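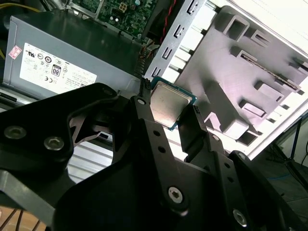
Makori Sets Out Equipment Plan for Automated Desktop Computer Dismantling at Porkstead

March 9, 2025
By Erick Mabula

Makori, the computer refurbishing and parts recovery business, has approved the purchase of six robot workcells for its Porkstead site. The cells will be used to remove processors, memory and power supplies from retired desktop computers. Orders will be placed in two lots, with the second lot dependent on results from the first.

The site at present dismantles desktop machines by hand at fixed benches. Output per bench is limited mainly by handling: opening the case, turning it, reaching past the power supply and drive cage, and placing small parts in trays without damage to contacts. The equipment plan covers those handling stages. Testing, grading and data destruction will remain as they are.

Each workcell consists of one arm, one two-finger gripper, a wrist camera, a bench plate and a tray rack. The arms and controllers will be supplied by Brulesden. Grippers and finger sets will be supplied separately by Jamby, under a contract that lets Makori order replacement fingers in small quantities without buying a complete gripper.

Finger sets have been budgeted as consumables. A processor has to be held by its edges, and a finger that has worn or bent by a small amount will tilt the part in the grip or let it slip. The plan allows for 200 finger pairs across the first year of running, held in stock at Porkstead and issued against a cell number. Unused pairs will be carried into the following year's allocation.

"The arm is the part of the quotation everyone looks at first, and it is the easiest part to compare," said Subbarao Gowda, head of plant engineering at Makori. "We spent more time on the fingers, the mounting screws and the spare cables. Those are the items that stop a cell in the middle of a shift."

Small and mid-size desktop cases were used to write the specification. They vary in the position of the power supply, the type of drive cage and the amount of loose cabling over the board. Bidders were asked to state the clearance their gripper needed above the motherboard with the power supply still fitted, and to give the figure for the widest point of the mechanism as well as for the fingertips. Two bids were set aside at this stage because the body of the gripper could not reach the processor socket without touching the chassis.

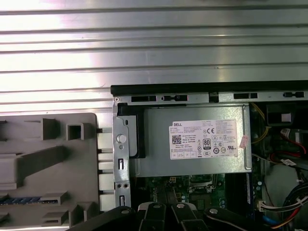
Will the cells need a different gripper for each make of computer?
One gripper body will serve all the makes handled at Porkstead. Finger sets will be changed by hand between batches, and batches will be sorted by case type before they reach the cell.

Floor space was the second constraint. Each cell, with its guarding and tray rack, must fit within the area of the two benches it replaces. Bench height will be held at the present level so that cases can be moved from the existing roller line without a lift. Power and network drops for all six positions will be installed during the first lot, including those positions that will stand unused until the second lot is released.

Acceptance of the first lot will be carried out on 368 desktop computers drawn from ordinary stock, with no selection for condition. Machines with rusted fixings, missing screws or non-standard cabling will be left in the sample. A cell will pass if it completes the removal sequence at the agreed rate and if the recovered processors meet Makori's existing grading limits for edge and contact damage. Machines that the cell cannot complete will be returned to a manual bench and recorded by cause.

The planning rate for one cell is around 375 machines a week on a single shift. Makori has based its payback calculation on this rate and has made no allowance for night running. Operator training, guarding inspection and a service contract with Brulesden are included in the capital request. Software changes for new case types are included for the first year only and will afterwards be charged to the operating budget.

The manual benches next to the new cells will be kept in working order until the second lot has been accepted. A decision on the second lot is due in December. If it is not released, the prepared positions will return to bench use and the spare finger stock will be reduced in proportion.

Suppliers wishing to quote for tray racks and guarding, which are outside both existing contracts, may request the drawings from the plant engineering office at Porkstead. Quotations should list spare parts separately and state the lead time for each.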